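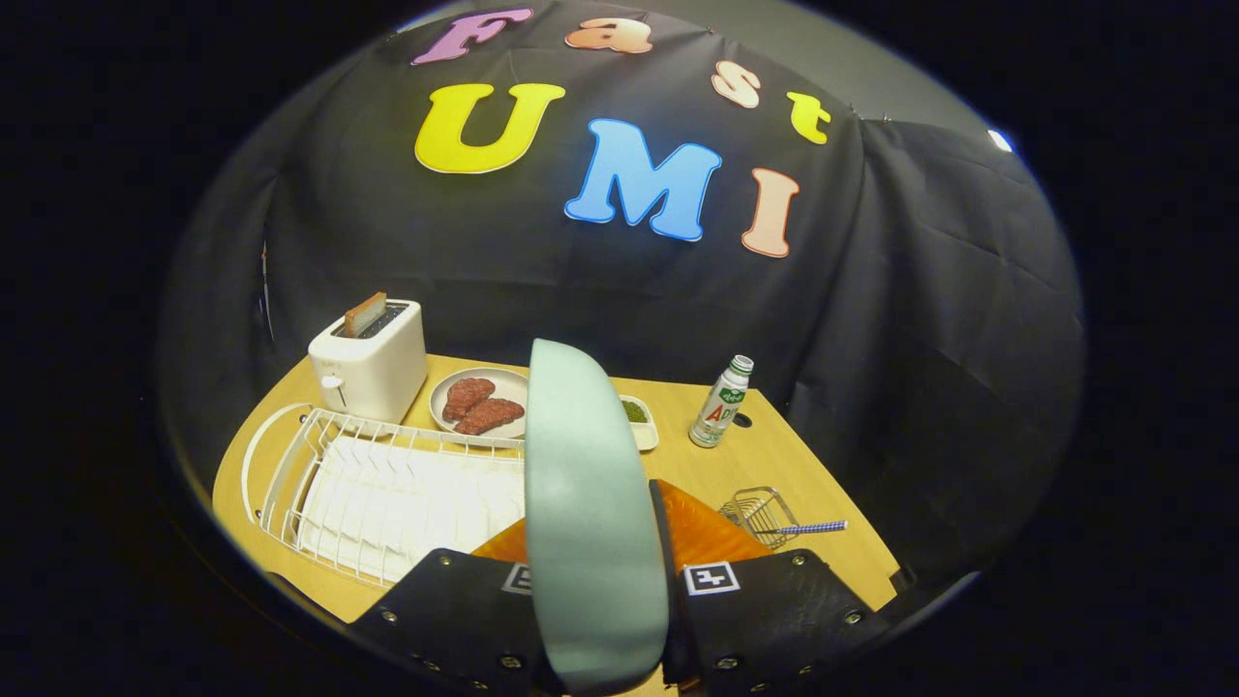
Black cloth backdrop, foam letters pinned on, light wooden table in front.

Reading time: 3 min

Black backdrop fabric: weight, folds and pin holes

flatseam
I need to replace the cloth behind a display table. Current piece is a polyester of unknown weight, bought as a remnant from Vosberg. It folds along the sides whatever I do, and under overhead light every fold reads as a gray stripe. Lettering is foam, white border, straight pins from the front. Two candidates: Brolgate duvetyne, or the Narkico stretch knit. Opinions on which holds flat without a frame?

warp_and_weft
Duvetyne. The brushed face scatters light, so the folds are still there but they stop showing as stripes. Hang it with the brushed side out and the nap running down. If you join two panels, keep the nap the same direction on both or one will look lighter.

Stretch knit without a frame will sag between fixing points. It needs tension on all four sides.

tallyboard
Disagree on the knit. I have used the Narkico on a top bar and a bottom bar only, no side tension, and it hangs flat enough for lettering. The bottom bar has to be heavy. A dowel won't do it, steel conduit will.

warp_and_weft
With a bottom bar, yes. The question was without a frame. A top and bottom bar is most of a frame.

tallyboard
It packs into one tube. I don't call that a frame.

flatseam
A bottom bar is possible if it fits behind the table. There is a gap, not a large one. What about pins? I change the wording often and the current cloth shows the old holes when it is backlit from the window.

gridpin26
Knit closes up after a pin, up to a point. Woven polyester doesn't, because the pin breaks filaments and the hole stays. Duvetyne is cotton with a nap and hides holes from the front, but hold it up to a window and you will see them. Put a second layer of anything opaque behind it and the problem goes away.

Also check the pins. Cheap ones have a burr at the tip. Run one across a scrap of nylon stocking, and if it snags, throw out the box. I buy glass-head pins by the 1,000 and still find bad ones.

lowercase_l
Why pins at all? Hook tape on the back of the foam grips brushed duvetyne well enough for letters of normal thickness. No holes.

gridpin26
It grips until the nap wears off. On a board that gets changed every Saturday I had bald patches within a season. Fine for occasional use.

lowercase_l
Mine gets changed twice a year, so that may explain the difference.

warp_and_weft
One more point about flatness. Most of what people blame on the fabric is folding. Roll the cloth on a cardboard tube, face out, and don't fold it at all. For existing creases, steam from the back while it hangs and leave it up overnight. Don't iron duvetyne on the face, it flattens the nap and leaves shiny marks that don't come out.

flatseam
Mine has lived folded in a box, so noted. Is the flame-retardant version worth the extra? The hall asks for a certificate.

tallyboard
If they ask for it, you have no choice. Read the label before you steam it, though. Some topical treatments are water soluble, and wetting the cloth can leave white rings. The Esfahani black I bought in February was marked 100 percent cotton, topical treatment, dry clean only.

warp_and_weft
Agreed on that. Test a corner first.

flatseam
Ordering a sample of each. I'll pin both, leave them up for a week and check them against the window.

Related threads
Grommets or rod pocket for a heavy curtain
Cutting foam letters without a beveled edge
Spacing capitals and lowercase on a curved baseline
Lint removal from black cotton
Clamps for a tabletop that can't be drilled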